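Sofia Sarantis leads the demonstration group at Drekano, where operators teach robot arms by guiding them remotely. She spoke with the Michailidis newsletter in October about the group's work on fitting processors into a printed practice board.

"An operator completes 20 runs before we keep any of them," Ms. Sarantis said. "The early ones are hurried, and the arm would learn the hurry."

Of the last 95 recorded runs, 77 were accepted for training. The remainder were set aside by Agustina Mansilla, who reviews each recording at reduced speed.

Asked whether guiding the arm by hand would be simpler, Ms. Sarantis said the group had tried it. "Your own arm gets into the wrist camera's view. With remote control, the operator works from what the robot sees."

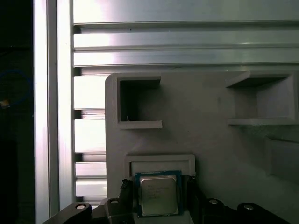
Can a new operator learn remote control without a technical background?
Most can, given patient instruction and regular practice.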